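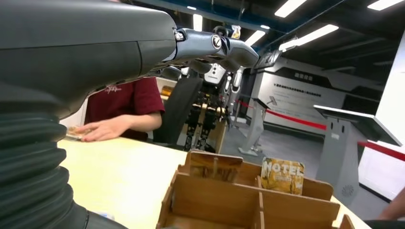 The Oltano is an arm and hand sold as a set for table work with people seated close by: card games, sorting tasks, simple hand-over demos. Prolthorpe handles sales and rental, and I used one for most of a month on a rental contract. The hand is silver-gray, with the fingers side by side and small black screws at the knuckles, and it is the part visitors look at first. It also sits well out over the table when it is held level, so a person seated behind the arm can end up with their head hidden from anyone looking from the other side. Plan your seating with that in mind. I put the player at the far side of the table to start with and later moved the chair to the end.

Setup took a full morning. The base has to be bolted down before the arm will leave its parked position, and the bolts supplied were too short for our stand. Prolthorpe mailed longer ones and did not charge for them. After that the software found the arm on the first try. The teaching routine is simple enough: you move the hand where you want it, press a key, move it again. We had a usable card routine by the end of the second day.

The arm itself I have few complaints about. The casing is smooth and wipes clean. The black bellows sleeve is a sensible way to cover a moving section, but the folds collect dust and you need a soft brush to get it out. The motion is quiet, and at the low speed setting people stopped flinching from it after a round or two. The high speed setting is locked when the seat sensor is on, which I would not change.

The hand is more of a mixed bag. It will pick up blocks, cups and card boxes all day. Single cards lying flat on a glossy tabletop are another matter. Oltano's sheet says the hand can lift a playing card, and it can, if the card hangs over the table edge or stands in a slot. We ran 200 pickups from a slotted wooden organizer and it made 194 of them. Then we ran 100 with the cards flat on the bare table and it made 40. A thin felt mat helped, though I didn't run the full test again with it on.

So get an organizer with upright dividers. Ours is a light brown plywood one that slots together without glue, and a card with a bold title in big letters, such as the HOTEL one, can be read from a chair while it stands in a rear compartment. Thicker cards work best. The kit comes with a molded plastic tray that I would skip – it is light enough for the hand to push around, and the slots are too tight for sleeved cards.

The knuckle screws worked loose twice. The driver to fit them is in the case, under the foam, and is not mentioned in the manual. A drop of mild thread locker fixed the problem on our unit and Prolthorpe said that was fine under the rental terms. Ask first if you are buying. The finger covers are sold in sets only, so one torn cover means paying for all of them.

Support was good by email and slow by phone. The person on the other end knew the product and sent a corrected settings file the same afternoon I wrote in about the wrist drifting to the left. That fix held. A new version of the software is promised for August and should let you save more than one table layout. At present you have to export the layout to a file and load it back in, and the menu for doing so is three levels down.

I looked at two others before renting. The Gunawan is cheaper and stronger, but it has a plain two-finger gripper and it looks like a factory part when it is sitting next to a family with a board game. The Jerar hand has softer fingertips and would probably do better with flat cards. It ships without an arm, and the adapter plate was out of stock when I asked.

Would I rent the Oltano again? Yes, for anything with the public in the room and someone trained standing next to it. For a shop floor or a packing bench I'd take the Gunawan and save the money. I would not buy the Oltano outright until the finger covers are sold singly and the flat-card pickup improves.

Good: quiet, easy to teach, good email support, hand looks right for public events.
Bad: flat cards, loose screws, poor tray, short bolts in the box.

Posted 2019-07-03

Contact | Copyright 2019, all rights reserved | Back to top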